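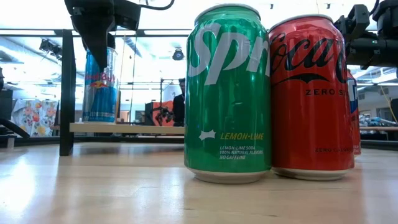 Cans on the table and on the shelf at the robot cell. Photo: Norbert Sokol

Buy the small things first

When a company plans its first robot arms, the meeting is always about the arms. I sat in such meetings at Pavside and later at Sketora, and I made the same mistake there as everybody else. We compared reach and payload for weeks. The tables, the shelves, the cables and the objects to pick went into one line called "other", and we gave it 200 dollars.

In November this line was at 1,802 dollars, and we still did not have a second set of fingers for the gripper.

I do not say that the arms are cheap. But their price is known on the first day, and the supplier will write it on paper for you. The rest grows quietly. A shelf must be at the right height, so you build it again. A slim can and a normal can do not want the same grip, so somebody sits 4 days with the settings, and these days are also money — only they are paid from another budget, where the manager does not look.

My proposal is simple. Before you sign for the arm, build the table. Put on it the real products, with their shiny metal and their different widths, and let a person do the task by hand for one full shift. Write down everything that this person asks for. At Grokolora they did it this way and the list came to 790 dollars, which they could approve without a second meeting.

Some colleagues answer that this delays the project. It does delay it. I would still take the delay in the spring over an empty budget in the fall.

Norbert Sokol, April 2025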